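Hands First

By Nabil Geagea
August
2 min read

I made my first bed by remote control this summer, and I was terrible at it! It took me 15 minutes to get one pillow where a pillow goes. I came home grinning anyway, and I have been pestering everyone I know about it ever since.

My argument is simple. If you want a robot to be useful in a house, have a person drive it through the chore, over and over, mistakes included. People who write code for a living sometimes find this a bit low. Where's the cleverness in that? Well, try writing down how to straighten a sheet. I tried, and I got to 40 lines before I had even reached the corners, and half of them said "pull until it looks right."

Your hands know what that means. Mine do, after years of doing it half asleep. Put those hands on the controls and the know-how comes through, clumsy at first, then less so.

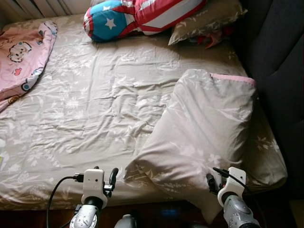
And please, let people practice on beds that look slept in. Wrinkles, a kid's blanket in a heap, pillows of every shape going every which way. A tight white hotel bed is a fine place to start, but I don't live in a hotel and I doubt you do.

My friend Benedito Guerra thinks I'm too sunny about all this. He says showing is slow, and that every new bedroom will need showing again. He may be right about the slow part. I'd still take a slow afternoon of showing over a month of rules, and I'd like to see cleaners and home aides at the controls, paid properly for what they know. They'd put my 15 minutes to shame.

Get new essays by email. Unsubscribe at any time.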